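4. Cleaning the chain and checking the clasp

Read this section before you put the bracelet near any liquid. Most of the damage that comes back to the Kostis bench was done at home by people following advice they found somewhere else, and we have our doubts about nearly all of it. Toothpaste is an abrasive. Baking soda and foil will take the tarnish off, along with the dark finish in the recesses, and that finish is there on purpose.

4.1 What you need

A bowl, lukewarm water, one drop of plain dish soap, a soft baby toothbrush and a lint-free cloth. The Dremata dip sold at many counters is not on this list. Tibor Kun tried it on three of our chains and two came out with a yellow cast, so draw your own conclusions.

4.2 Cleaning

1. Close the clasp and lay the bracelet flat on a folded towel.
2. Check each stone by touching it lightly with a wooden toothpick. If one moves, stop. Do not wash the piece.
3. Mix the soap into the water. More soap does not clean better.
4. Dip the bracelet for no longer than 25 seconds. The Terska model has glued pearls – do not dip it at all, wipe it with a damp cloth.
5. Brush along the links, never across them.
6. Rinse in a second bowl. Do not rinse over an open drain, whatever you think of your grip.
7. Pat dry and leave on the cloth overnight.

CAUTION: Ultrasonic cleaners are advertised as safe for all fine jewelry. We don't accept that claim for any bracelet in this guide.
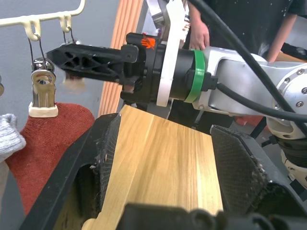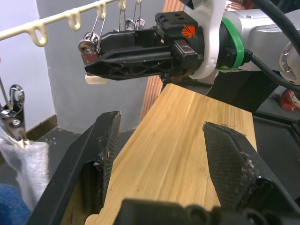
How often should the bracelet be cleaned?

Twice a year is enough for a piece worn on weekends, and every 12 weeks if you wear it daily. Cleaning it every week wears down the plating on the clasp and won't make the silver any brighter.

4.3 Checking the clasp

1. Open and close the clasp five times. Listen for a click each time.
2. With the clasp closed, pull gently on both ends. Any gap means the spring is tired.
3. Look at the jump ring on each side. It should be a full circle with no visible opening.

NOTE: The Troncoso box clasp is described by its maker as good for 300 openings between adjustments. Gaetano Mazza, who fits them for us, thinks that is generous. Check yours every February whether it feels loose or not.

Do not squeeze a loose clasp with household pliers. It may hold for a day or two – then you lose the bracelet. Send it in, with the chain number written on the slip.

4.4 Anti-tarnish strips

These help a little in a sealed bag. In a jewelry box that gets opened every morning, we have seen no difference.

Related items
Terska pearl bracelet, 7 inch
Troncoso box clasp, replacement
Lint-free polishing cloth
Guide section 5: Storing and traveling
Guide section 6: Sending a piece for repair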